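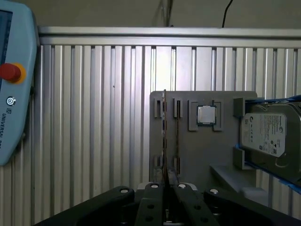

Asunto: RE: Apertura de la zona Uvdale: calendario de accesos y plazas para abonados
Fecha: 27 de febrero de 2025
Lista: abonados-parque

Estimados abonados:

En respuesta al mensaje que se reproduce al final de este correo, la Dirección de Atención al Visitante del parque Memov comunica lo siguiente en relación con la apertura de la nueva zona temática Uvdale, prevista para el mes de junio.

1. Accesos previos. Los titulares del abono anual podrán visitar la zona durante las jornadas de preapertura, en turnos de mañana y de tarde. Cada turno tendrá un aforo máximo de 1.030 personas, incluidos los acompañantes. La reserva es obligatoria y se tramitará desde el área personal del abonado. No se admitirán solicitudes por teléfono ni por respuesta a esta lista.

2. Número de solicitudes. A la fecha de este mensaje constan 3.832 preinscripciones, de las cuales 3.676 han sido validadas. Las restantes presentan datos incompletos, en su mayor parte el número de abono o la fecha de nacimiento de los menores. Los interesados recibirán un aviso individual y dispondrán de 18 días naturales para subsanar la solicitud sin perder el orden de entrada.

3. Atracciones disponibles. Durante la preapertura funcionarán el recorrido en barca por el fiordo, el carrusel y la zona de juegos infantiles. La montaña rusa familiar, suministrada por Tóth, se encuentra pendiente de la inspección final y su puesta en servicio se anunciará por separado. La ausencia de esta atracción no dará derecho a compensación, al tratarse de un acceso gratuito incluido en el abono.

4. Estatura mínima. Los requisitos definitivos figurarán en la entrada de cada atracción y en la página del parque. Rogamos no tomar como referencia las cifras difundidas en foros de aficionados, que corresponden a un proyecto anterior.

5. Restauración. El restaurante de la plaza central, gestionado por Tastton, abrirá en horario continuado. El descuento habitual de los abonados se aplicará en caja previa presentación del carné, en soporte físico o digital. Los menús para personas con alergias o intolerancias deberán solicitarse al efectuar la reserva.

6. Accesibilidad. La zona dispondrá de itinerario adaptado desde la puerta norte. Las personas con pase de accesibilidad vigente no necesitan renovarlo para la preapertura. El embarcadero cuenta con una embarcación adaptada, cuyo uso se asignará por orden de llegada dentro de cada turno.

Por lo que respecta a la consulta sobre los abonos adquiridos en taquilla y todavía no activados, se confirma que dan derecho a participar siempre que la activación se complete antes de formalizar la reserva.

Atentamente,

Dirección de Atención al Visitante
Parque Memov

----- Mensaje original -----
De: Asociación de Abonados
Para: abonados-parque
Asunto: Apertura de la zona Uvdale: calendario de accesos y plazas para abonados

> Muy señores nuestros:
>
> Varios socios nos han trasladado dudas acerca de la preapertura de Uvdale. Agradeceríamos que se aclarase si todas las atracciones estarán en funcionamiento, qué aforo se ha fijado para cada turno y si se mantiene el descuento en restauración.
>
> Asimismo, algunas familias compraron el abono en taquilla durante la campaña de invierno y no lo han activado. Desearían saber si pueden inscribirse en las mismas condiciones que el resto.
>
> Quedamos a la espera de su respuesta por esta misma vía.
>
> Reciban un cordial saludo.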